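Filed under: List archive > Kitchens & Fittings
Last updated: June

> The Mititz people told me soft-close runners are good for 50 years
> in normal use, and that the deep drawers hold as much as a full
> cupboard. We're ready to order 9 of them for the Gumavdale house.
> Any reason not to?

Fifty years of whose normal use? I'd want that in writing, along with what they count as a load. My last set came from Barta with a similar promise, and two of them sagged by the second winter with nothing heavier in them than baking tins.

I'm not against drawers in base cabinets. I just don't buy the "as much as a cupboard" line. You lose space to the runners, the box sides and the gap at the back – measure the inside, not the front.
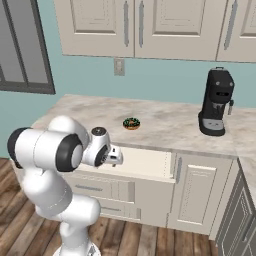 Open drawer in a cream lower cabinet.

Wide ones bother me more. At 900 mm the bottom panel needs proper support, and the cheaper ranges skimp there. Ask Poseo what they use, and don't accept "reinforced" as an answer.
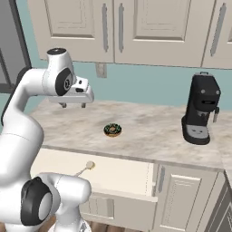 The house is another matter. If it really dates from 1814, I doubt you have one square corner, and drawers are far fussier about that than doors. I'd order two, live with them until fall, then decide on the rest. The discount will come around again. It always does.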